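Breakfast Things, May - Gremance Kitchen Gallery

Welcome to the May page of the gallery. Each month we put up a page about one ordinary part of the kitchen, and this month it is breakfast, mainly cereal.

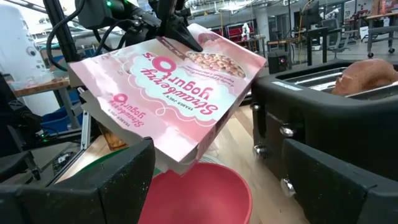 Cereal is the breakfast most of us at Gremance eat on a weekday, and it is also the one that makes the most mess for the least cooking. We spent the month paying attention to the small stuff: how a box gets opened, which bowl gets used, where the toaster ends up, and what happens to the half box left over on Friday. The notes on this page come from that.

The box
Strawberry yogurt O's from Trader Joe's, in a pink box. Pink boxes are easy to spot on a crowded shelf, and this one has the name in large curly letters on the front and again on the side panel. We store our boxes side-out, so a name on the side is useful. Several of our regular boxes have only nutrition facts there, and they get pulled out and pushed back all week.

Opening it
Run a finger under the top flap from one end to the other before pulling. If you start in the middle the cardboard tears, and the tab won't go back in its slot afterward. The same goes for the inner bag in any cereal that has one - pull the two sides apart at the seam, slowly, or use scissors.

The bowl
A red plastic one. We have both plastic and ceramic in the cupboard and the plastic gets picked first nearly every morning. It is light and it survives being dropped. Ceramic keeps a steadier position on a slick counter, and a few people here say the milk stays colder in it, but we have not tested that.

Pouring
Bring the box over the bowl before you tip it, and keep the open end low. Most spills in our kitchen come from tipping too early or from holding the box too high, so that the pieces bounce. Rings are worse than flakes for this. They roll, and they go under things. A full box needs less of a tilt than you expect, and an almost empty one has to go nearly upside down, with the crumbs arriving last.

The toaster
Black, with rounded corners and a silver slot area on top. Anyone who has both toast and cereal should start the toast first and pour the cereal when it is nearly done. Cereal with milk on it does not wait well. Keep the box and its flaps away from the slots while the toaster is on, and pull the crumb tray once a week if yours has one.

Leftovers
Jianhua Dong keeps the half boxes going. The method is plain: fold the inner bag down tight, clip it, close the flaps, and write the day it was opened on the top in marker. With 2 boxes of the same cereal open, the older one goes in front. Before the marker we regularly had three open at once and finished none of them.

We also tried the Bepari canisters for a couple of weeks. They seal well and they pour neatly, but they are tall, and ours did not fit under the middle shelf. They now hold rice and dried beans. The Findo clips are still in use and have been fine. One spring has gone loose.

Other pages
The April page covered dish racks and drying towels. The next one will be about lunch containers, including the lids that no longer match anything. If you have a shelf or a drawer you would like to see in the gallery, leave a note at the Trululdale front desk with your name and a good time to stop by. Mornings before 10 are easiest for us.

Gallery text and captions by the Gremance kitchen group. Corrections are welcome at the same desk.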